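How a Robot Arm Is Looked After

A page for young readers from the Plullcombe Center for Machines and Making

Every machine that moves needs care. A bicycle needs air in its tires and oil on its chain. A robot arm needs care too, and the people who give it are called maintenance technicians. This page explains what technicians do to keep one robot arm working at the Plullcombe Center. The arm is named Grivero. It picks up small objects, carries them, and sets them down again.

Words to know before you begin

Joint: a place where a robot arm bends or turns. Your elbow is a joint, and so is your wrist.

Gripper: the part at the end of the arm that holds things. It does the work of a hand.

Finger: one of the moving parts of a gripper. Grippers often have only two.

Motor: a part that turns electricity into motion.

Housing: the hard outer cover that protects the parts inside a machine.

Fastener: a screw, bolt, or clip that holds two parts together.

Calibration: checking that a machine's measurements are correct, and fixing them if they are not.

Getting ready to work

The first rule of robot care is that the power must be off before anyone touches the machine. A robot arm does not know that a person is standing beside it unless it has been given a way to find out. Even a small arm can pinch a finger or bump a head.

At the Center, the technician turns the power switch to the off position and places a lock through it. The technician keeps the only key in a pocket until the work is finished. This is called a lockout. Factories, bakeries, and printing shops use the same method for their own machines.

After the lock is on, the technician presses the start button. This may seem strange, but there is a good reason for it. If the arm stays still, the technician knows that the right switch was locked. If the arm moves, the wrong switch was locked, and the work must stop at once.

An arm that has lost its power may also sag, just as your own arm drops when you fall asleep in a chair. For this reason, Grivero is lowered to a resting position before it is switched off. Some robots have brakes inside their joints to hold them up. Technicians still keep their hands out from under a raised arm.

Looking before touching

The technician begins by looking. No tools are needed for this part of the work, only good light and patience. Lucinda Hutchins, who teaches new technicians at the Center, asks each of them to look at the whole arm once from the base to the gripper and once again from the gripper back to the base. Things that were missed in one direction are often noticed in the other.

The technician looks for cracks in the covers, for dust in the openings, and for fasteners that have begun to work loose. A loose screw may stick up a little higher than it should. To make this easier to see, the technician paints a thin line across the screw and onto the part beside it when the screw is first tightened. If the two halves of the line no longer meet, the screw has turned.

Cables are checked with special care. A cable that crosses a joint bends each time the joint moves. After many bends, the tiny wires inside may break, even though the outside still looks new. The technician feels along the cable for soft places or lumps and makes sure that nothing is rubbing against it.

Some of the places that need checking are on the underside, where covers curve inward and small parts hang below them. These places are easy to forget, and dust and fibers from a floor can collect there.

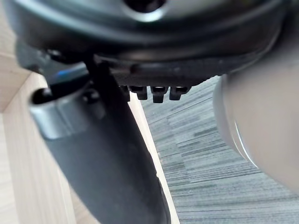
Bernadette Kincaid wrote to the Center after reading an earlier version of this page and asked why a robot could not simply clean itself. She had watched a cat wash its own back, she said, and thought a machine with so many joints ought to manage at least as well. Her letter ended with a second question: if one robot cannot do it, could two robots look after each other?

These are very good questions. A robot arm can reach many places, but there are parts of itself that it cannot reach at all, just as you cannot touch your right elbow with your right hand. It would also have to be switched on while it was being cleaned, and that would break the first rule. Two robots could help each other with some simple jobs, such as blowing dust away. Finding a loose screw behind a cover and deciding what to do about it is much harder. At the Center, this work is still done by people.

Cleaning

Dust may seem harmless, but inside a machine it causes two kinds of trouble. It can mix with grease and make a gritty paste that wears away moving parts. It can also act like a blanket, holding heat in a motor that needs to stay cool.

Covers are wiped with a soft cloth that is only slightly damp. Water is never poured or sprayed on Grivero, although some robots that work with food are sealed so that they can be washed. A small, dry brush is used around openings and in corners. The technician brushes outward, away from the opening, so that the dust does not fall inside.

The pads on the gripper's fingers are cleaned last. They become slippery when they are coated with dust or with oil from people's hands. A slippery pad may cause the gripper to drop what it is holding. When a pad has worn thin, it is replaced. Both pads are changed together so that the two fingers press evenly.

Grease and gears

Inside the joints of the arm are gears, which are wheels with teeth around their edges. The teeth push against one another as the gears turn. Without grease, they would grow hot and wear down.

The technician follows the instruction book when adding grease. Too little leaves the teeth unprotected. Too much can be pushed past the seals and onto parts that should stay clean. The right kind of grease matters as well, and different kinds are not mixed.

A worn gear often gives a warning before it fails. It may click, hum, or grind. It may also feel loose, so that the arm can be rocked slightly even when the motor is holding still. Engineers call this small amount of looseness backlash. Kenji Mahmoud keeps a notebook of the sounds Grivero makes, with words such as "purr" and "rattle" beside the name of each joint.

Teaching the arm where it is

Close your eyes and touch the tip of your nose. You can do this because your body keeps track of where your hand is. A robot arm must do the same. Each joint has a sensor that measures how far it has turned.

When a motor or sensor has been replaced, the measurement may no longer match the real position of the arm. A difference too small to see at the base can become a large miss at the gripper. You can try this with a long ruler. Hold one end and turn your wrist just a little, and watch how far the other end travels.

To calibrate Grivero, the technician moves the arm slowly until it touches a metal pin fixed to the bench. The exact place of the pin is already known. The computer compares that place with the one the arm has reported and corrects the difference. The test is repeated at 19 different points, and the last one must match as well as the first.

Writing it down

Each job is recorded in a log. The log tells what was checked, what was cleaned, what was replaced, and who did the work. The log for Grivero now has 1,101 entries. The first was written by Touran Shojaei, and it says only, "Arm unpacked. One screw missing. Found in box."

A log helps technicians notice patterns. If the same screw has been tightened three times since March, something nearby may be shaking it loose. Tightening it a fourth time would not solve the problem. The technician would look for the cause, which might be a worn gear, a bent bracket, or a part that was fitted slightly crooked.

Switching on again

Before the lock is removed, all tools are counted and put back in their places in the tray. There are 34 places in the tray, and each must be full. A wrench left inside a machine can do a great deal of damage.

Everyone then steps back behind the yellow line. The technician removes the lock, turns on the power, and runs the arm at its slowest speed. One hand stays near the emergency stop, a large red button that cuts the power to the motors. If the slow test goes well, the arm is allowed to move at its normal speed. The whole visit usually takes about 40 minutes.

Something to try at home or at school

Choose a simple object with moving parts, such as a pair of safety scissors or a toy with wheels. Ask an adult before you begin, and do not use anything that plugs into a wall or contains a battery. Look at your object from one end to the other and then back again. Write down anything that is dusty, loose, or worn. Wipe it gently with a dry cloth. One week later, look again and compare your two sets of notes.

Text by Coralie McAlister for the Plullcombe Center. Teachers may copy this page for use in class.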